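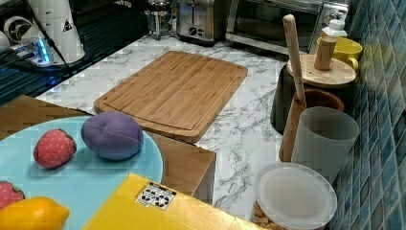 Makowska to offer weekly bread delivery across Telville

Zendik subscription opens to all households in December after a six-week trial

TELVILLE, October 12, 2022 — Makowska, the bakery company based on Telville's east side, will open its weekly bread delivery service to every household in the city in December. The service is called Zendik. It brings one sliced or unsliced loaf a week to the customer's door, with the option to skip a week or stop at any time.

The decision follows a six-week trial in which 644 households received bread from the bakery's Pundano Street site. Makowska delivered 2943 loaves during the trial. Households could skip any week they chose, and many did so during the school break in the fourth week.

"Our shops close at six in the evening and a lot of people get home after that," said Nikola Witkowska, managing director of Makowska. "They told us they were buying bread at the gas station. We wanted to see if we could get a fresh loaf to them on a regular day, at a price close to what they would pay at the counter."

How the service works

Customers choose a loaf and a delivery day when they sign up. Orders can be changed until noon on the day before delivery. Bread is baked overnight at Pundano Street, cooled, sliced if requested and packed in a paper bag with a printed label showing the type of bread, the baking date and the full ingredient list.

Drivers leave the bag at the door or in a place the customer has named. Apartment buildings with a locked entrance will have a shared drop-off shelf in the lobby where the building manager has agreed to one. Where there is no agreement, the driver will call the customer from the entrance.

Three breads will be available at launch:

Telville White — a soft pan loaf made with milk, sliced for toast or sandwiches.

Country Wheat — a mixed white and whole wheat loaf with a long overnight rise.

Dark Rye — a dense loaf with caraway, sold unsliced unless the customer asks for slices.

Makowska had planned to include a seeded loaf from the start. It was removed from the list during the trial after the bakery found it could not keep sesame separate from the other breads on the Pundano Street packing line. The company expects to look at the question again once a second packing table has been installed. The seeded loaf will still be sold in the shops, where it is baked and packed on separate premises.

Changes made after the trial

Trial customers were asked to fill out a short form at the end of the third and sixth weeks. The most common request was for a choice of slice thickness. During the trial, all sliced bread was cut to a single thickness, and a number of customers said the slices were too wide for the toasters they had at home. From December, customers will be able to choose between a regular and a thin slice for the Telville White and the Country Wheat.

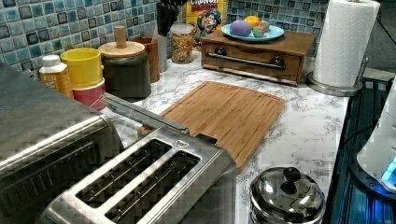

A two-slot toaster and a bamboo cutting board on a kitchen counter.

The second most common request concerned the bags. The paper bags used in the trial had a small window, and customers said the crust near the window dried out sooner than the rest. The new bags have no window and a longer fold at the top. They can go in the city's paper recycling once the crumbs have been shaken out.

A smaller group of customers asked for half loaves. Makowska will not offer half loaves at launch. Customers who live alone can instead choose delivery every other week, and the bakery has added storage and freezing advice to the back of the label.

"Half loaves sound simple, but the cut side goes stale before it reaches the customer, and then we are selling something we would not eat ourselves," said Fuad Gebremichael, head baker at Pundano Street. "Freezing works better. Slice it on the first day, freeze what you won't eat by the third, and toast it straight from the freezer. The rye keeps longer than that if you leave it whole and store it cut side down on a board."

Gebremichael and his team adjusted the recipe for the Country Wheat twice during the trial. The version customers will receive has slightly more water and a lower share of whole wheat flour than the one sold in the shops, which helps it stay soft on the second and third day. The shop recipe remains the same.

Baking and staffing

The Pundano Street bakery currently supplies Makowska's shops as well as several school cafeterias. Deliveries to shops and schools will not change. The Zendik bread will be baked in a separate shift that begins after the school order has been packed.

The company is hiring bakers, packers and part-time drivers for the new shift. The driver positions are early morning jobs and end before nine. Applicants need a valid driver's license; the bakery provides the vehicle. Bakers and packers who have not worked in a commercial kitchen before will be trained on site, and the training hours are paid. Job listings are posted in all Makowska shops and on the company's website.

Flour for all three breads comes from the same mill that supplies the shops. Makowska has signed an extension of its existing supply agreement to cover the added volume.

Prices and sign-up

Each loaf will cost the same as it does in the shops, with a flat delivery charge added to every drop-off. Two households at the same address can combine their orders and pay a single delivery charge. Customers are billed at the end of the month for the loaves they received. Skipped weeks are not charged.

Households that took part in the trial will keep their current delivery day and do not need to sign up again. They will receive a letter with their next bag asking them to confirm their slice thickness. If they do not reply, they will receive regular slices.

New customers can put their names down now at any Makowska shop or on the website. Deliveries will start in the districts north of the river and reach the southern districts later in the month. Sign-up confirmations will include the date of the first delivery. There will be no deliveries on public holidays; customers whose delivery day falls on a holiday will receive their bread on the working day before.

"We would like to start at a size we can handle," said Witkowska. "If a district fills up, we will keep a waiting list and add a van when there are enough names on it."

About Makowska

Makowska is a bakery company in Telville. It operates neighborhood shops and a production bakery on Pundano Street, and bakes bread, rolls and seasonal pastries for retail customers, cafes and school cafeterias.

Media contact

Press inquiries and requests to visit the Pundano Street bakery can be sent through the contact form on the Makowska website. Visits take place in the afternoon, between shifts. Nikola Witkowska and Fuad Gebremichael are available for interviews.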